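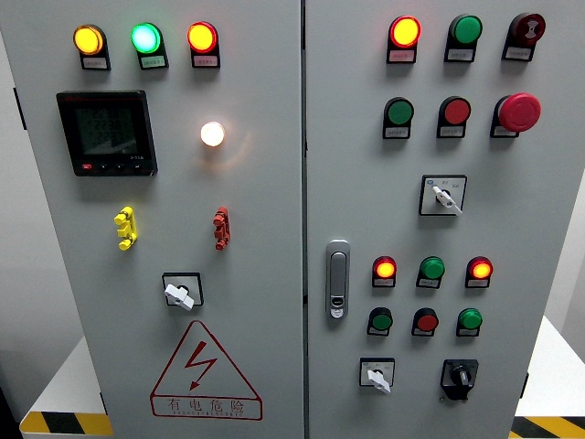 Photo: Gilang Kusuma

Firkby Open-Air Pool
Minutes of the spring users' meeting
Held in the upstairs room at the pool, April 21, 2026, 7.00pm

In the chair: Zulkifli Subramaniam
Minutes: Gilang Kusuma
Also present: 11 season ticket holders, two of the lifeguards, one parish councillor
Apologies: received from the swimming club secretary and the kiosk tenant

1. Minutes of the last meeting
The minutes of the December meeting were agreed with one correction. Item 6 should read "shallow end steps", not "deep end steps". Signed by the chair.

2. Matters arising
Lost property from last season has gone to the charity shop, apart from three sets of keys which are still in the office.
The letter to the bus company about the summer timetable was sent in January. No reply yet. GK to send it again.
The hedge on the car park side has been cut back. The side along the footpath has not, as there was a nest in it. To be left until the autumn.

3. Opening dates and hours
The pool will open on the second weekend in May and close on the third weekend in September, as last year. Early swims start at 6.30am on three mornings a week. A request for a fourth morning was discussed. The lifeguards present said they could cover it in June and July but not in August. Agreed to try it for those two months and look at it again in the autumn.
Lane swimming in the evenings will keep two lanes. One member asked for three. There was a long discussion - those with children were mostly against. It was left at two.

4. Tickets and money
The chair reported that 213 season tickets had been sold so far. Early booking closes at the end of the month.
The balance in the improvement fund is £3751. The quiz night raised £600 and the second-hand sale raised £600, and both sums are included in that figure. Thanks were recorded to everyone who baked, carried or sold.
Day ticket prices stay the same. A member asked whether the family ticket could cover grandparents. The present wording says "two adults living at the same address". The chair will draft something wider and bring it to the next meeting.

5. Changing rooms
Two quotes have been received for new benches and hooks, from Kuipers and from Camska. The Kuipers quote includes taking the old benches away and the Camska one does not. Camska could do the work before opening; Kuipers could not start until October. It was felt that the benches would last one more summer if the two worst slats were replaced. Kuipers preferred, subject to seeing a sample of the hooks. ZS to arrange.
The women's side still has only one working hairdryer. A replacement is on order.
Complaints about sand in the showers were noted. The foot rinse by the gate will be put back where it was before last summer.

6. Swimming lessons
The beginners' course is full and has a waiting list. The adult improvers' course has five places left - members are asked to mention it to friends. The school has booked its usual mornings in June.

7. Gala
To be held on the first weekend in July. Grurnex has offered to pay for the medals again and the offer was accepted with thanks. The raft race was discussed. It will go ahead with a limit of four people to a raft and no glue or paint that comes off in the water. Entry forms at the ticket window from the end of May.

8. Any other business
Dogs are not allowed on the grass, including small ones. A larger sign was requested.
A member asked if the clock could be moved so that it can be read from the far lane. GK to look at it.
The kiosk will stock oat milk.

9. Next meeting
Second week of September, 7.00pm, same room. Items for the agenda to GK one week before.

The meeting closed at 8.40pm.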